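Parish Life Coordinator (part-time) – St. Brendan's, Dolenport

Our parish is looking for someone to help hold its week together. We are a Catholic community of 177 households, with a school Mass in term time, a choir that sings better than it rehearses, and a good many older members who like to be telephoned. Father Lucian Mocanu came to us in April and has been hoping ever since for a colleague to share the load.

You would keep the sacrament registers, put together the Sunday bulletin, help Padmavathi Thampi with First Communion classes, and visit the homebound when Father can't. There is a fair amount of key-finding as well.

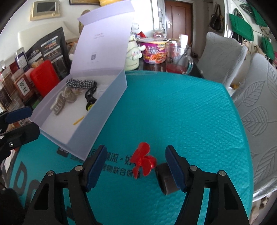
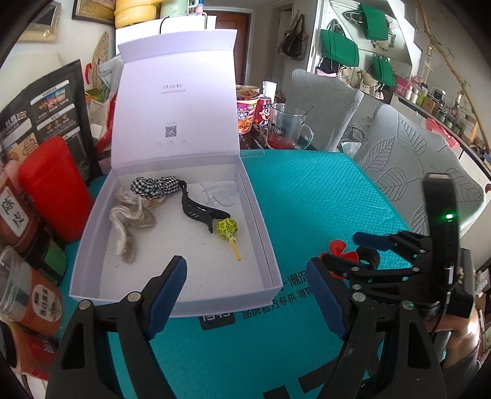 The children's hour after the ten o'clock Mass would also be yours, with Bianca Sârbu, who has run it alone for long enough and would dearly love company. It is a small and cheerful affair, a Gospel story and then whatever is on the table. A red plastic propeller or a gingham scrunchie can get a shy six-year-old talking, and from there you may well find yourself at Jonah or the loaves and fishes. You don't need teaching experience, only patience and a kind ear.

We ask that you be a practicing Catholic, comfortable with a computer, and able to keep a confidence. Some Romanian would be a joy to several of our families – but please don't let the lack of it stop you! The post is 76 hours a month, including most Sunday mornings, with a month off in summer.

To apply, send a letter telling us a little about yourself and your life in the Church, with the name of your pastor, to Niilo Valtonen at the parish office by 6/29/23. He is happy to talk beforehand, and the coffee in the office is always on.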